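How to Pack a Drawer of Bendy, Tangly Things Without Losing Your Mind

Filed under: Small Storage

Every home has a drawer where the curved things live. Mine is the third one down in the hall cabinet, and until last month it opened exactly as far as my knuckles and no farther. Inside were hooks, hangers, rubbery bands, loops of cable from appliances I no longer own, and a shoehorn I'd replaced twice on the assumption that it was dead.

Straight things are easy. You line them up, they stay lined up, you feel like an adult. Curved things grab each other in the dark. If you have one of these drawers, set aside a Friday evening and read on.

What you'll need

A big pale surface, clear except for what you're sorting
Soft ties (the hook-and-loop kind, cut from a roll)
4 shallow trays or box lids
A pencil and some masking tape
A drink of your choice

I used trays from Pleria, which come in a stack and cost less than lunch. Shoebox lids do the same job and have the advantage of already being in your closet, under the shoes you also need to deal with.

Step 1. Lay down something white

A sheet of poster board, the back of leftover gift wrap, an old whiteboard, whatever you have. I spent years sorting on a walnut-colored table and wondering where the black clips went. They went onto the walnut-colored table. Gray and clear items are nearly as bad, and a see-through cable on a patterned rug is basically a trap for ankles.

Step 2. Empty the drawer all the way

Do not "just take out the top layer." I know you. Lift the whole drawer out if it comes out, tip it gently, and wipe the bottom while you have the chance. Mine contained 12 rubber bands fused into a single organism.

Step 3. Pull the cables away from everything else

Anything long and floppy goes to the far corner of your surface. Don't coil it yet. Let it flop. Coiling at this stage means you'll coil a hook into the middle of it, and then you'll have made a fishing lure. Anything with a bend or a hook stays close to you, where you can get at it from both sides.

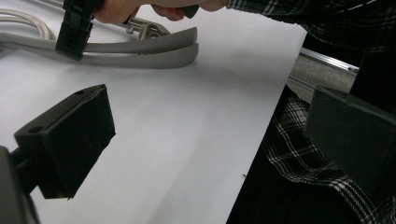 Bent gray bands and their metal hook up front, pale cable left to do its own thing behind.

Step 4. Deal with the hooks first

Hooks cause nearly all the trouble. For each piece that has one, turn the hook so it lies as flat as it will go, and put a short strip of tape over the open end. It looks silly. It also stops the hook from making new friends every time you shut the drawer. If a hook won't turn, don't force it. I forced one, and now I own a hanger that faces the wall.

Step 5. Nest by curve

Lay the bent pieces down with all their curves going the same way, like spoons. Big curves go on the outside, small ones inside. Soft or rubbery pieces go on top, where nothing heavy can press a new shape into them over the winter. Two soft ties per bundle is plenty. One tie lets the ends fan out, and three makes you so reluctant to open it that you'll buy another hanger instead.

My neighbor Gualtiero Cocco skips the ties and stands everything on end in a tall jar. His jar looks wonderful. I have watched him try to get one thing out of it.

Step 6. Now coil the cables

Make loose loops the width of your hand and let the cable choose its direction. If it fights you, give it half a twist with each loop and it will calm down. Tie it once and label it with tape while you still remember what it belongs to. I have one labeled "Flusedico??" in my own handwriting, which I am keeping out of respect for the question marks.

Step 7. Put it back, smaller

Fill the trays in this order: cables at the back, nested curves in the middle, loose small stuff up front. The last tray stays empty. It won't be empty by September, but you'll have had the summer.

Everything that didn't fit goes in a bag by the door. My bag had 11 items in it and I have missed none of them, except the shoehorn, which I took back out.

A few questions I get

Can I use rubber bands in place of ties? See Step 2, regarding the organism.

Does the surface have to be white? Light and plain is enough. A bedsheet works if you can keep the cat off it, so for me a bedsheet does not work.

How often should I redo it? I check mine when the drawer starts to catch. So far it opens all the way, and I've been opening it more than I need to.

Next time: the lid cabinet. Bring gloves.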